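Rarkar, el método de aprendizaje por imitación de Clerklow: reseña tras un mes de uso

28 de febrero de 2026

Rarkar se presenta como una receta de entrenamiento para robots de dos brazos: se graban demostraciones teleoperadas, se entrena una sola política con todas las tareas mezcladas y se ejecuta con las cámaras de muñeca y la de cabeza. El artículo lo firman Róisín Fitzgerald y Akash Dubey, y el código se puede descargar desde la página de Clerklow. Lo he probado con dos tareas, agarrar envases blandos y doblar camisetas, y con 1000 demostraciones en total.

Empiezo por los envases. Una bolsa de aperitivo se deforma en cuanto la tocan los dedos y cada agarre la deja con otra silueta. 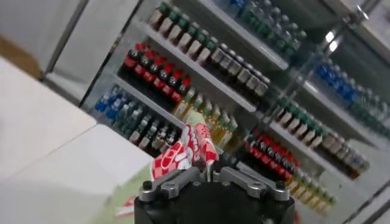

La versión anterior del método cerraba la pinza siempre hasta la misma apertura. Rarkar predice también la fuerza de cierre, y se nota: de 40 intentos fallaron 2, los dos con el envase pegado al borde de la mesa. El artículo no trata ese caso. Tomás Rafferty, que llevó la teleoperación conmigo, cree que faltan demostraciones con esa colocación y probablemente tenga razón.

La ropa es más difícil. El método divide el doblado en tramos cortos y vuelve a planificar al final de cada uno, con la imagen de cabeza como referencia principal.
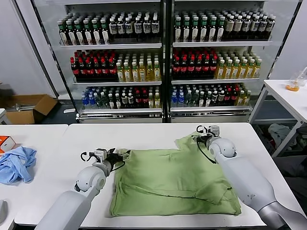
El punto delicado es elegir por dónde coger la tela. Con la prenda extendida acierta casi siempre. Si hay una manga atrapada debajo, a veces toma el pliegue por el borde y tira de dos capas a la vez. No se bloquea - vuelve a soltar y lo intenta de nuevo - pero pierde bastante tiempo.

También quise comprobar cuánto pesa el fondo en las cámaras de muñeca. Un expositor lleno de botellas mete mucho color y mucha repetición en la imagen, y con otros métodos eso me ha dado agarres en falso. 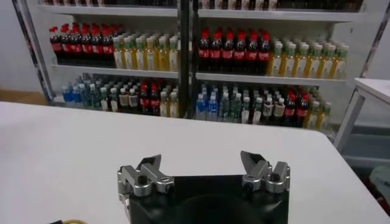

Los autores recortan y desenfocan al azar la parte alta de la imagen durante el entrenamiento. Quité ese paso en una segunda tanda y los movimientos de aproximación salieron peor, con más titubeos antes de bajar. Conviene dejarlo activado, aunque la documentación lo marque como opcional.

Lo que menos me gusta es el criterio de parada. La política decide sola que ha terminado y no hay manera sencilla de ajustar el umbral. En varias pruebas retiró los brazos con el doblado a medias.
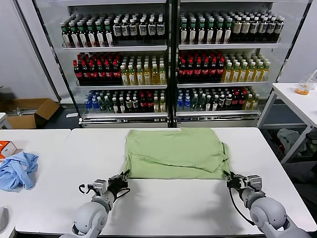

Escribí a Clerklow por este asunto y me contestaron que la versión de junio traerá un parámetro para ello. De momento hay que tocar el código, en el módulo de ejecución, y reiniciar el servidor cada vez.

El entrenamiento completo son 4000 pasos por tarea y cabe en una sola tarjeta. La instalación es correcta, salvo una dependencia antigua que choca con el controlador de la pinza. Las instrucciones de calibración de cámaras son escasas.

Lo recomiendo para quien ya tenga demostraciones propias y trabaje con objetos blandos. Para piezas rígidas sigo usando Hivutow, más rápido de entrenar y con mejor documentación.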